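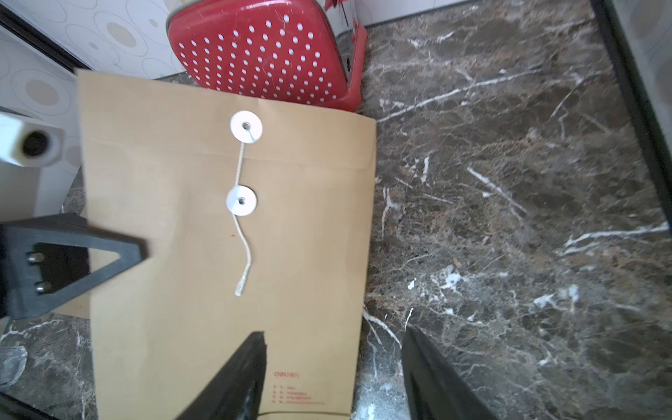
Paper records at Kimside: frequently asked questions

Most of what comes to us on paper comes in string-and-button envelopes, and most of the questions we get are about them. The usual kind is brown kraft paper with a flap at the top, one round button on the flap and a second on the body underneath. The string starts at the upper button and goes round the lower one, and on some makes, such as the deli envelope, it ends in a small white plastic tip. The answers apply to all members of the Kimside records store, including those who joined from Skandell in August.

How do I fasten the string?
Fold the flap down along its crease. Bring the string down to the lower button, pass it behind the paper disc and wind it round twice. You can go from one button to the other in a figure of eight if you like, but it makes no difference to us. Leave the end hanging.

Should I tie a knot?
No. We have to cut knots, and then the envelope needs a new string.

How many sheets will one envelope take?
It depends on the paper. If the flap no longer lies flat, start a second envelope and mark the two "1 of 2" and "2 of 2". Large sets, anything over 500 sheets, should come in a box.

Do I have to fill in the printed labels on the front?
Please do, if your envelope has them. Some have a few short lines printed near the bottom with blanks beside them. Use pencil or a ballpoint. Felt pen can go through the paper and mark the top sheet.

My labels are in a language I don't read. What do I write?
Your member number on the first line, the subject on the second, and leave the rest blank.

Can I use sticky tape as well as the string?
We would prefer you didn't. Tape pulls the surface off kraft paper when it is removed, and after a few years it goes yellow and lets go anyway.

What about staples and paper clips inside?
Take out metal clips before you send anything. Staples can stay.

The edge of my envelope has gone wavy. Is that a problem?
Not usually. Large envelopes bend when they are picked up by one side. If the paper feels damp, take the contents out and let everything dry flat before you close it again.

A button has come off. Can it be repaired?
Yes, as long as the paper round the hole isn't torn. The Mathebula room keeps spare buttons and string. If the hole is torn, we move the contents to a new envelope and keep the old front with them – it often has notes on it that people want later.

Where are the envelopes kept?
Flat, in the Julevton shelving on the ground floor. There were 2,858 at the last check, and 136 of those are waiting to be listed.

Page last updated 14 December 2019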